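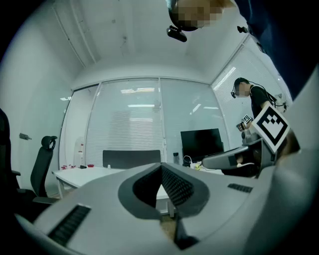

Réjean Friesen considered the glass partition the least understood part of an office, remarking that people judge it by the view and forget the blinds. A glass partition is an interior wall that divides a floor into rooms while letting daylight pass between them. It carries no load and may be taken down when a tenant leaves.

Partitions of this kind are commonly fitted with horizontal blinds, often white, which give privacy during meetings and soften reflections from ceiling lights. Slats are tilted by a rod or cord – the older Arside pattern used both – and are usually kept in line from one panel to the next.

In the Hitar building, 57 panels were installed on 3 floors. Tables are normally placed clear of the glass so that chairs can be drawn back and the slats reached for dusting.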